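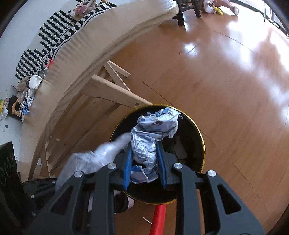
When does the new dental plan start for part-time staff? Coverage begins in November, on the first day of the month, for anyone who has turned in the enrollment form.

Avard Employee Benefits Group
Minutes of the meeting held 12th October

Chair: Skye MacRitchie

The minutes of the last meeting were approved with one correction. The deductible on the Clelov plan was listed as $100 per family. It should read $100 per person, with a family cap of $300.

Dental plan
The question above was sent in by the Losard office and was answered first. Part-time staff who miss the form deadline will have to wait for the next open enrollment. Late forms will be accepted only after a marriage, a birth or the loss of other coverage.

Cleanings and X-rays are not subject to the deductible. Crowns are, and they need approval from Clelov before the work is done. A member asked if braces for adults are covered. They are not. Payroll will take the employee share out of the second check of each month – the first check stays as it is.

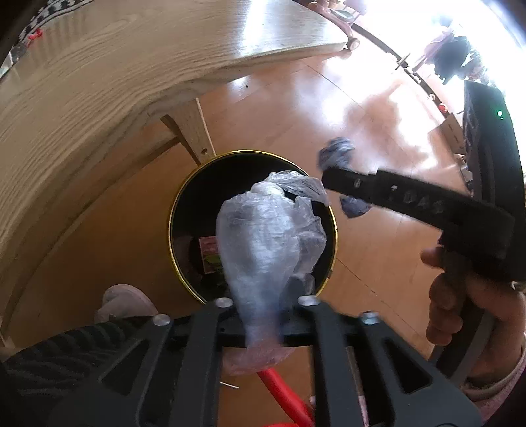
VISION AND DISABILITY

Zeman sent its renewal offer for the vision plan. Rates stay the same, and the frame allowance goes up to $300 every two years. Contact lenses come out of the same allowance. The group voted to accept, 4 in favor and none against.

Short-term disability was discussed at length. The waiting period is now 14 days, and several people at Losard have asked for a shorter one. Zeman can offer seven days at a higher premium. No vote was taken. Skye will ask for the price in writing and send it to the group before the next meeting.

Claims and appeals
Clelov received 64 claims from our staff last quarter. Two were denied and are now under appeal. Names were not discussed.

Staff are still mailing claims to the old address. A corrected form will go out with the next pay notice.

Other business
The wallet cards for the dental plan have the wrong phone number on the back. Clelov is reprinting them. The number on the front is fine – members can use that one until the new cards arrive.

Next meeting: November, date to be set by email.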